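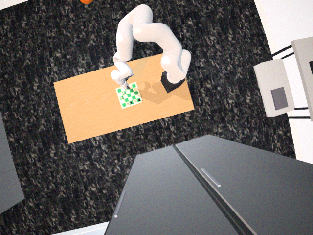 Omolara Chukwu thinks it should never have been chess. Checkers would have been done by now, she told me twice before I had my coat off, flat pieces, all one height, you can't knock them over. Itzel Bautista has heard this before. She kept typing.

The two of them share a bench at the Cuevas workshop, back corner, under the heater. The project is called Treltska, a name Bautista says came out of a password generator. An arm that plays chess on an ordinary board, or will. So far nearly all of it is in simulation, on her laptop, room and carpet included.

I asked why bother with the carpet.

"I like knowing where I am," Bautista said. "First version was a gray void with a table in it. I'd move the view and get lost. Took an evening to put a floor in and I've never regretted it."

"It took a week," said Chukwu.

"A week of evenings."

The real arm exists, sort of. It's in pieces on a shelf in Bautista's garage, bought used and stripped for cleaning in February. Two of the joints need new bearings. Until those turn up the software goes ahead without it, and the software is where the trouble is anyway. She wants the arm to be able to go to any square, stop over it, come straight down, and not touch the neighbors. Corners first, then the middle.

Why corners?

"If the corners are right the board is right. Mostly. You find the corners, you know how the thing is turned, and the rest is arithmetic. Nobody sets a board down square to the table. I never do. So I won't let the program assume it."

She puts the board down crooked on purpose, then. A different angle for each run. The script picks one, the arm has to cope. For a long time it did not cope. It would reach for a corner and stop a finger's width out, always to the same side, and she spent most of a month blaming the camera math before finding she'd measured the fingertip from the wrong joint.

"One number," she said. "One number in one file. I had rewritten everthing else by then."

Chukwu, who does the mechanical side and makes no secret of thinking it's the harder side, had a different bug to complain about. Reach. The base is bolted at one end of the table, and the board wants to be at the other, so a person can sit down to play without an elbow in the face. Which means the arm goes up and over. Tall arc, long drop. Fine on a screen.

"On a screen nothing sags," she said. "Out here it's a fishing pole. You hang a gripper off the end and tell it to hold still over a pawn. Good luck. I want the base closer. She wants it where it is, it looks nice."

"It doesn't look nice, it's safer," Bautista said.

"It looks nice and you said so."

They argue like this the whole time, cheerfully, and I stopped trying to write down who won.

The gripper is Chukwu's. Her first one was printed in a stiff plastic and tipped over every piece it came near. The second has a narrower tip and soft pads cut from a Veletti bike grip. It has picked up a real bishop, by hand, meaning Chukwu held the gripper and squeezed the motor on and off with a button. 250 times, with a tally on the back of a pizza box. She dropped 6.

"All six were me getting bored," she said. "My wrist, not the pads."

So that part works, more or less. What hasn't happened is the two halves meeting. The simulated arm can find a square. The real gripper can hold a bishop. Between them is a garage shelf and a bearing order with Faveo that has been "processing" since before I called to set this up.

I asked about opponents. Does it know how to play? Bautista looked almost sorry for me. The chess itself is the easy bit, she said, there are free programs that'll beat anybody in the building and she'll plug one in at the end. She doesn't play much herself. Knows the moves. Endings with just a few pieces are what she tests with, less to hit.

"A full board scares me," she said. "Thirty-two things to knock over. And castling! Two pieces in one turn. And captures, you have to take the other guy's piece off first and put it somewhere. Where? I haven't decided. There's plenty of table. I just haven't told it where."

Chukwu suggested a cup.

"It's not going to be a cup."

"Put a cup on the table. Drop them in. People will love the noise."

There was a pause here while Bautista, I am fairly sure, thought seriously about the cup.

Money came up, briefly. Neither wants to add it up. The arm was cheap becuase it was broken, the plastic is from the shop's scrap bin, the laptop she had already. The bearings are the biggest thing they've bought new. Hours are another matter. Bautista works on it after her kids are down, nine to eleven most nights, and comes in to Cuevas when she needs Chukwu or the good clamps.

What would count as finished? I got two answers. For Bautista, one whole game against a person, start to end, no hands helping. For Chukwu, a piece picked up and put down by the actual machine, once, on the actual table.

"Then I'm happy. Then she can have her castling."

They were back on the base position before I'd found my keys. Chukwu had a tape measure out.

COMMENTS

dialback_pete
Side with Omolara on the base. Long reach plus used joints = wobble. Shorten it now while it's only a drawing.

rooklift
Measured from the wrong joint, been there. Mine was out by a bracket thickness and I changed the board twice before I looked.

M. in the annex
what soft pads exactly? cut from the grip flange or the tube part? mine keep peeling

dialback_pete
@M. contact cement, scuff both sides, leave it overnight

hollis44
Put the cup in.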